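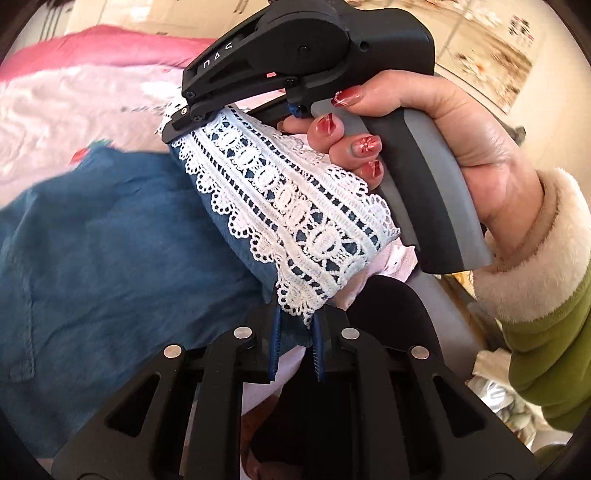

JONSTEAD, May 2020

Plenier 155 Crocheted Lace Trim, double scallop

Plenier 155 is a wide white crocheted band for edging garments and home textiles. Both edges are scalloped. A row of oval and teardrop openwork motifs runs down the middle, and bands of small square holes let the base fabric show through. On blue denim the pattern reads clearly at arm's length – on pale cloth it is much quieter.

Specification
Fiber: 100% cotton
Color: white (natural on request)
Edges: scalloped, both sides
Sold by: the yard, or on a full reel of 17 yards
Minimum cut: 2 yards
Stock at Jonstead warehouse: 1,550 yards

Application
The trim is suited to hems, cuffs, yokes and jacket fronts. On denim, sew along the garment edge with a size 90/14 needle and polyester thread. Place the stitch line in the solid part of the band. Stitching through the square holes leaves gaps and the trim will lift there.

Allow extra length on curves. The band follows a gentle bend without darts; tight corners should be mitered and tacked by hand. Wash the trim once before cutting. Shrinkage on first wash is up to 4% in length and is not covered under returns.

Care
Machine wash at 85°F in a mesh bag. Do not bleach. Dry flat and press from the wrong side over a towel. New denim should be washed separately until the dye stops running, as white cotton picks up indigo.

Ordering
Cut lengths are supplied in one continuous piece. Orders longer than one reel will contain a join unless a single length is requested in advance. Reels from different lots may differ slightly in shade – quote the lot number on the core when reordering. Natural is made to order, with the next run planned for July.

Samples are six inches long and limited to one per address. For trade accounts and lot matching, contact Huguette MacDonald at the Jonstead office.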